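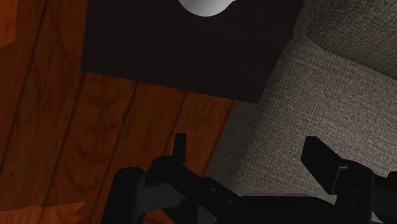
Price the floor before you price the arm, Agbenyega told the purchasing staff at Trarnlow, and write down every surface the gripper has to reach before you call a single vendor. The remark was made during a budget review, and it cost the company a month. It also changed the order in which Trarnlow has bought equipment ever since.

Print this page
E-mail this page

CHAPTER 3
Planning the Equipment Budget

3.1 The task list comes first

A purchase plan starts with a list of the objects to be handled and the surfaces on which they rest. Household work makes this list longer than a factory buyer expects. A sofa seat gives under load and a hardwood floor does not. A pillow, a sheet of paper and a handheld radio differ in thickness, stiffness and weight, and each one sets a separate demand on the gripper. 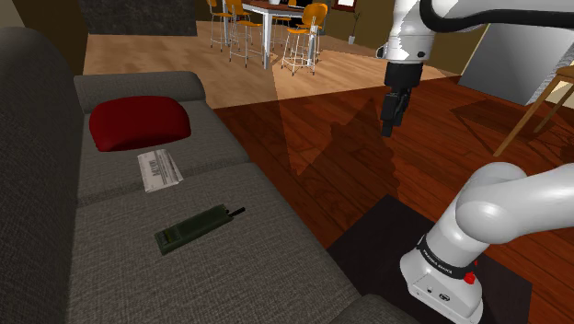
Reach is entered next. For an arm with a fixed base, the buyer measures from the center of the base to the farthest point of work, at the height of that point. The figure printed in a vendor's catalog is usually the greatest reach with the arm extended, where payload and accuracy may be lower. A plan based on the catalog figure alone will often call for a second base position later.

3.2 Simulate, then quote

Trarnlow now models each room before it asks for quotes. In the Kustus project, 119 layouts were run in simulation, and all but 2 were dropped before any hardware was ordered. Modeling time was charged to the project as a planning cost and kept apart from the equipment line. The two should not be mixed, as the first is spent whether or not a purchase follows.

3.3 Costs outside the quote

Bakero, a supplier of used arms, quotes the arm and controller only. The buyer must add the gripper, mounting, cabling, safety review, training and spare fingers. For a first installation these items can come to over 100 percent of the price of the arm. They should be listed line by line, with the name of the person who supplied each estimate. Software licenses that renew yearly belong in the operating budget.

Section 3.4 sets out a worksheet for these entries.

Print this page
E-mail this page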